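Chapter 4
Gathering Examples 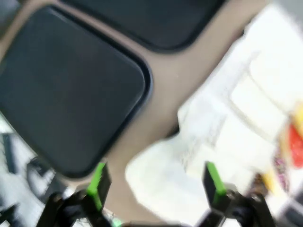
4.1 What This Chapter Is About

A learning system can only be as good as the examples which we give to it. In Chapter 3 we supposed that the examples were already there, in a folder, with correct labels and in good order. In this chapter we go one step back and ask where they come from, who makes them, and how many hours of work stand behind one line in a results table.

Our running case is the Skukevell collection, made for a packing task. The task is easy to say: take an item from the work surface and place it into a tray. A person guides the arm by hand control, and the system records the joint positions, the opening of the gripper and the view of a small camera at the wrist. One recording, from the start signal to the stop signal, we call an episode. The full collection has 3193 episodes.

4.2 The View From the Wrist

The wrist camera moves together with the gripper, so the two fingers keep their place in the view while everything else changes. When the arm turns quickly, the edges become soft. A white plastic bag can then spread into a bright shape with few clear borders, and small printed marks on it turn into faint gray spots. Dark trays on a tan surface suffer less, as their outline is large and simple.

Students often ask if blurred pictures should be removed. Our advice is to keep them. The system will meet the same blur when it works alone, and it must learn to act in spite of it. An early version of Skukevell was cleaned very strictly, and the arm trained on it stopped in the middle of fast movements. With the blurred pictures put back, the stops became rare. We return to this result in Section 4.6.

4.3 Soft Items and Hard Items

A tray has one shape. A bag has a new shape each time somebody puts it down. For this reason the collection plan must give more episodes to soft items than to hard ones, even if the soft items are fewer. The plan used at the Zedeck laboratory gives 2 episodes to each hard item in each position. For soft items it gives the same number, but the operator must change the folds between them — this small rule is easily forgotten at the end of a long day.

4.4 Words Used in This Chapter

Episode: one recording of one attempt, good or bad.
Operator: the person who guides the arm.
Reset: the work of putting the items back before the next episode.
Rao sheet: the paper form on which the operator notes each failed attempt. The name comes from the first laboratory where it was used.
Homa split: a way to divide the episodes so that no item appears both in training and in testing.

Before you read further, try to write your own plan for a task with one tray and one bag. Keep it near you, for we will correct it in Section 4.5.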